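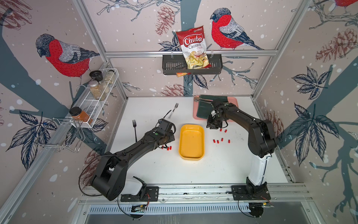 Shop Tips: Keeping a Two-Arm Bench Cell Happy

I look after our bench cell at Tully, and after 251 sorting runs I finally have a routine I love. Most of it takes ten minutes and a dry cloth!

Start with the power off and both arms resting where they can't drop. Wipe the tabletop first, then the front rail and the mounting plates. Crumbs and grit love that rail, and you'll feel them later as a tiny wobble at the gripper.

Snug the plate bolts a little at a time, going corner to corner. Hamish Kinnear taught me to put a dot of paint pen across each bolt head and onto the plate – if the line is broken, the bolt has moved. Best trick ever.

Cables next. Move each arm slowly by hand through its full reach and watch the gripper cable the whole way. It wants a loose loop at the wrist, loose enough to turn but not so big that it snags a tray. The ones hanging down in front get a soft strap (no zip ties, please, they bite).

Gripper pads: rubbing alcohol on a cotton swab, then let them dry. Small pegs show up a dirty pad faster than anything, so I keep a handful just for testing. Pick up, hold for 3 seconds, set down, and do it with both hands.

Trays creep. Trace the corners lightly in pencil and you can put them back in no time.

Vacuum the vent grille from the outside with the brush tip, and keep the nozzle well away from the circuit boards.

Jean Dalgleish asked about grease on the joints. Ours are sealed, so leave them alone! Check your manual if you have a different make.

Next up, in November: swapping a tired elbow motor.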